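4.2 Where the folding starts

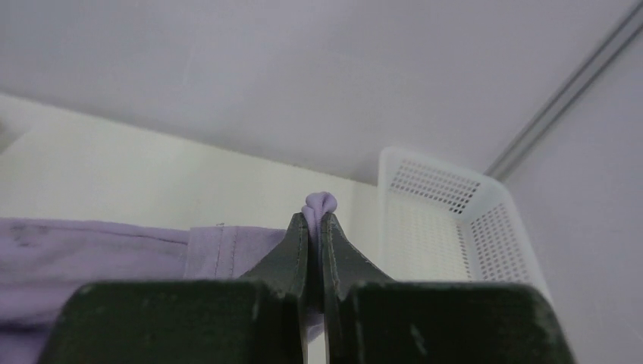 Figure 3. Lavender cloth with a stitched seam, held at a small bunched fold.

Kauko Niskanen disagrees with me about seams. He told me that going straight for the stitching is a habit people pick up from ironing, and that a soft fold in the middle of the cloth gets you to the corners just as fast. I went into the Kneath sessions pretty sure he was wrong, so I'll try to be fair to him.

We watched 40 people fold laundry at their own tables in Brutwood, 12 items each, and I asked them to chat while they worked. What I wanted to know was simple - where does your hand go first? Shirts were easy (collar or shoulder, nearly every time). Flat cloths were a mess! People grabbed whatever was sticking up, gave it a shake and only then went looking for an edge. The seam mattered at that second grab, when they felt along for the thicker bit and let the hem steer them to a corner.

In Figure 3 the grip is on the loose fabric, with the line of stitching just to one side. I'd call that a first grab in our coding, and Kauko would too, which makes it one of the few things we agree on in this section.

Colour didn't seem to matter much, though pale cloth made the stitching harder to spot under Donlow's kitchen lights, and a couple of folders told me they'd given up looking and gone by feel. Haf Price wants the pale items coded separately. I've left them in with the rest for now - the split version is in Appendix B.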